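Pantry Pouches and Trays: Frequently Asked Questions
Baluyot Kitchen Storage Help
Last updated Sunday, August 23, 2020

Can I keep a spouted pouch in a divided tray?
Yes. Granulated bouillon, sauces and detergent refills all come in pouches now, and most of them slide around in a drawer. A clear tray keeps them in one place. Measure the pouch with the cap on before you pick a tray.

Should the pouch stand up or lie flat?
Either is fine for dry seasoning. We stand ours if the shelf is tall enough. Liquids should always stand — a cap that feels tight can still leak on its side.

Do I need to pour the contents into a jar?
No. The pouch already has a screw cap, and the label stays with the food.

Yellow seasoning pouch and clear tray
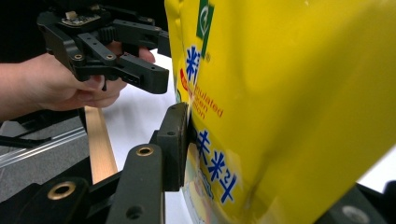
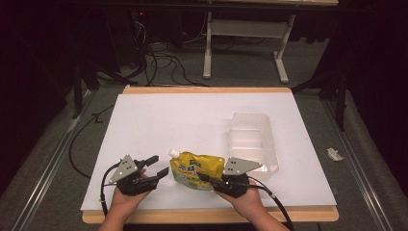
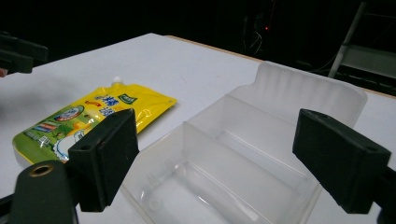 How do I keep granules from clumping?
Wipe the spout with a dry cloth, press out the extra air and close the cap all the way. Don't shake the pouch over a steaming pot. Spoon what you need into a dish first.

Can I take the dividers out of my tray?
Only if they were sold as removable. Molded dividers are part of the tray and will crack if you force them.

How do I wash the tray?
Warm water and dish soap. Leave it upside down for 30 minutes, then dry the corners with a towel before you put food packages back in.

My tray arrived cracked. Who do I write to?
Send your order number to Sille Zoëga at the Baluyot help desk. Replacements ship in 2 business days.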